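Home | News | Events | Past issues | Join us

Filed under: Gadgets & Home Life

Will it tidy up after us yet?

Every few months somebody at the Otivham library coffee morning asks when the robots are coming to do the housework, and I always say I'd settle for one that could clear the kitchen table. So when Gredham held its open afternoon in July I went along with my flask and my list of questions, and had a lovely time (the cakes were very good too).

You'd think clearing a table was the easy bit, wouldn't you? But a foam cube gives when you squeeze it, a shuttlecock is all feathers at one end, and a roll of packing tape wants holding quite differently from a chunky toy brick.

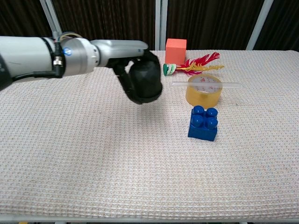
I was told that the Ichikawa team had logged 108 tidying attempts that week, and that 38 of them needed a person to step in. My grandchildren would need more stepping in than that, but they are quicker! A full table took almost 5 minutes, and that was with everything laid out on top and nothing rolled under the sofa.

So no, not yet, though I came home more hopeful than I went. The Starkomance talk on folding towels is in the hall next month, and I shall be taking a basketful.

Comments (3)

shuttlesandscones: Can it find the other sock?

Mo_B: Ours would need to cope with a dog as well.

teapot879: Lovely write-up, what time does the towel talk start?

Previous item | Next item | Back to top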